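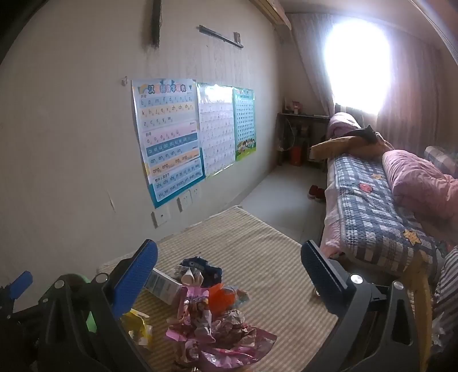 wrapper pile, small bedroom, Wednesday

1/ Okay so a bunch of you asked how the "one room a night" thing is going and the answer is we are on the small bedroom and the small bedroom is mostly snacks. Thread, because I have opinions about wrappers now.

2/ The pink ones are the worst. There's a big glossy pink foil one in there that I'd have sworn was a whole party's worth of candy. Also a magenta one, an orange-red one, a little yellow see-through one that wandered off on its own. It's kind of pretty if you squint?? I stood there squinting for way too long.

3/ My method, if you can call it that: everything goes in ONE heap first. Pockets, windowsill, under the pillow, the gap behind the bed (do not ask about the gap). Then I go through the heap and then it goes in the bin. I used to walk each wrapper to the bin as I found it and I'd get distracted on the way and start folding socks.

4/ I got the heap idea from Clémence Cordier when we shared the apartment in Pedeck. She'd tip her whole backpack out on the kitchen table every Friday like she was looking for stolen jewels. Found 8 dollars in coins once and bought us fries.

5/ Why go through it at all, it's trash, I hear you say. Because in April I threw out a gift card that was stuck inside a chip bag! A Lindemann one! I was going to get a lamp with it! So now every box gets opened and every bag gets a squeeze before it goes. Takes two minutes and I don't have to think about that lamp again. (I think about the lamp all the time.)

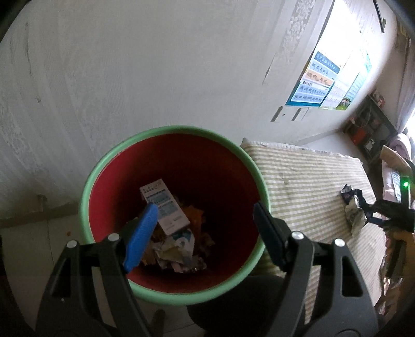 box went in standing up, of course it did. navy and silver wrapper and the white bag still waiting on the bed

6/ Yes I know. FLATTEN THE BOX. My sister has already texted. A box on its end takes up the space of a whole evening's wrappers and I do this every single time, I drop it in and feel finished and then I have to go back in after it.

7/ The bin is my favorite thing in that room, by the way. Mint green rim, red inside, like half a watermelon. I've had people offer me a nice grown-up metal one with a pedal and I say no thank you. Round plastic, wide open top, you can lob things in from the bed. A lid would mean wrappers on top of the lid, I know this household.

8/ Somebody replied that I should line it. I do line bins in the kitchen, I bought a box of 200 liners and I'll be leaving them to my grandchildren. In the bedroom I don't bother if it's dry stuff. Rinse it in the tub on the weekend, stand it upside down, done. If you've got fruit people in your house then yes, line it. We are foil people.

9/ Ooh and the shake. Before any sheet or tablecloth gets straightened, lift it by the corners and shake it out toward the middle. Crumbs hide in stripes and checks like you would not believe. I then carry the whole thing to the back step, and the birds on our street are doing very well.

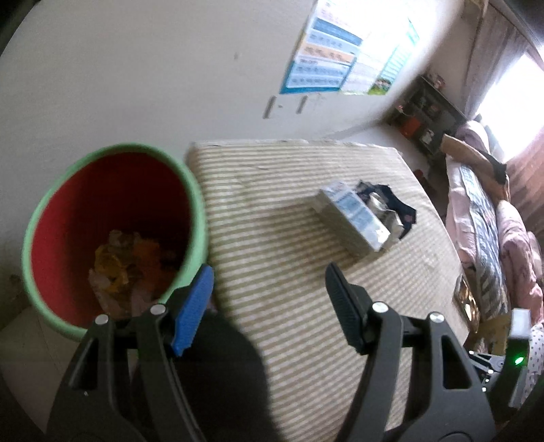

10/ Fabric after that. The cream cloth with the olivey stripes stays on the table. I wash it with the bedding, warm, no softener, and put it back on a bit damp so it dries flat. I've never ironed a cloth that a carton and a candy wrapper were going to sit on an hour later and I'm not starting now.

11/ Oh, the scuffs by the bin. I tried the Nosix sponge on the hallway wall first and it took the scuff off and a bit of the paint with it, so the bedroom wall is keeping its marks for the time being. If anyone has a trick for old white paint please put it in the replies, I'll try it behind a door first.

12/ New house rule, starting tomorrow: snacks are allowed in the small bedroom, but whoever opens it bins it before lights out. I put this to a vote and lost, and then I announced it anyway.

13/ Next up is the hall closet. There's a coat in there from our Brisov years that none of us will admit to buying, and six umbrellas. I'll start a new thread for that one, I'm going to bed.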